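Grimar G2 Adaptive Gripper Review: Two Months on Drink Bottles

Reviewed by Booker Park

The Grimar G2 is a two-finger electric gripper with curved fingers and linkage-driven closing. It sits between the cheap hobby units and the sealed industrial ones, and it ships with a flange adapter, a breakout cable and a mount for a small wrist camera. We bought ours at list price in November and ran it alongside the Clustano parallel gripper we already had.

Mounting

The adapter bolted on without shimming. Torque values are printed in the manual in one table, and the table is correct. Cable length is generous, to the point that the slack has to be bundled near the gripper if the last joint is going to rotate freely. Grimar sells a cable sleeve separately. It should be in the box.

Controller

The G2 speaks the same serial protocol as the Pirnico controller, so no new driver was needed. Position commands are accepted at 100 Hz. Above that rate the gripper drops packets and reports nothing, so put the limit in your own code. Force is set in 12 steps. Steps 1 through 3 are too close together to tell apart on a soft bottle, and most of our work was done on step 4.

Grasping

Plastic drink bottles are a useful test because the walls give, the labels slide and the shape changes along the length. Straight fingers on the Clustano touch a round bottle along one narrow line per side, and a tapered bottle tends to rotate when lifted. The curved fingers on the G2 handle a taper better. Bottles lying flat were harder for both units, mainly when a neighbor left too little clearance for the lower finger.
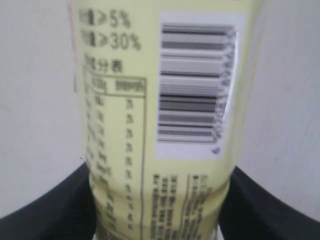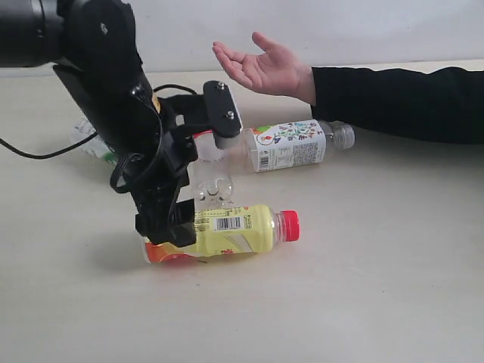 Does the G2 need a different force setting for full bottles and empty ones?

Full bottles want step 6 or 7, and empty ones should stay at step 4 or lower. An empty wall buckles at the higher settings, and the finger position then reads smaller than the true diameter.

Camera mount

The mount places the lens close to the fingers. At grasp distance a fixed-focus camera gives a soft view, and fine print on a label can't be relied on for identification. If you need to read codes, do it from a second camera away from the arm. For alignment and contact checks, the close view is good enough. The mount has one tilt adjustment, held by a single screw that loosened twice. Thread locker fixed it.

Wear

We logged 2000 open and close cycles before the first inspection. The pads showed light polishing and no tears. Play in the linkage had grown slightly, still inside the tolerance in the manual. The Clustano pads, from the same number of cycles, needed replacing. Replacement pads for the G2 arrive in sets of two and took 9 minutes to fit, most of it spent cleaning off old adhesive.

Against the alternatives

The Clustano closes faster, weighs less and is the better choice for boxes and anything with flat sides. The Urquijo three-finger unit centers round parts more reliably than either, but it is too wide to reach between bottles set close together, and its controller is a separate purchase. For mixed bottles on a tabletop the G2 is the one we have left on the arm.

Faults

The status light faces the flange and can't be seen once mounted. The gripper homes itself at power-up with no option to disable this, so clear the fingers before switching on. Firmware updates require a Windows machine.

Rating: 4 out of 5. One point off for the silent packet loss.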